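How to Change Over a Pellet Line Without Losing a Shift
By Ona Vaher
Posted in April | 14 shares | 3 comments

Every feed mill has a written changeover procedure. It lives in a binder, and the binder lives under the coffee maker. What follows is the version we use on the number two line at Mulden, where we go from poultry pellets to a coarse horse mix most Saturdays and would like to be home for lunch.

Our press is a Wornel with a 570 mm ring die. Yours will differ, and so will the number of bolts left over at the end.

Step 1: Run the bin empty

Stop the feed to the conditioner and let the screw clear itself. It takes longer than you want it to. The level sensor will report empty while a fair amount of meal is still hanging on the back wall, so open the hatch and look in with a flashlight. Kill the steam once the screw runs clear.

Step 2: Flush the die

Push an oily flush through before you shut down. We use ground corn with enough vegetable oil to hold together when squeezed. Skip this and the old mix sets hard in the holes over the weekend, and you will spend Monday with a hand drill, thinking about your choices. Nearly 3,000 holes is a lot of thinking.

Step 3: Lock out and wipe down

Isolate the main drive, the feeder and the steam valve. Hang your own tag and keep the key in your own pocket. Ott Uibo once hung his tag on the wrong press and guarded it faithfully all morning.

Once it's locked out, brush the chamber, then wipe the die seat and the clamp faces with a clean, dry cloth. A crumb on the seat will tilt the die just enough to wreck a set of rolls. Keep clean cloths folded where you can reach them, well away from the grease gun.

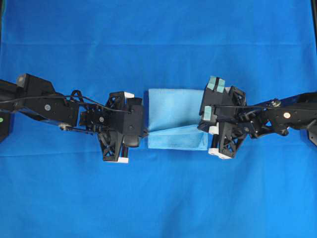
Step 4: Swap the die

Bring the hoist in square. Lift the old die out, park it on its stand and write the running hours on it in paint marker. Ours go back to Mockus for regrinding, and they always ask for the hours. "A lot" was not accepted.

Seat the new die by hand before you touch a wrench. Tighten the clamp bolts crosswise in three passes, to the torque in your press manual.

Step 5: Set the rolls

Turn the die by hand and bring each roll in until it just kisses the track, then stop. Everybody goes a little further for luck. The luck shows up later as a bearing invoice.

Step 6: Start slow

Remove your tags, warm the conditioner and feed at the lowest rate. Pull a sample every few minutes and send the first pellets to rework. Raise the rate when durability holds at 96 or better on the tumbler. We log it all on the Fesari sheet, mostly so there is something to point at.

If the amps wander, go back to Step 5 and be honest with yourself.

Questions about this page? Ask for Ona at the mill office | Copyright Mulden Feed Works | Back to top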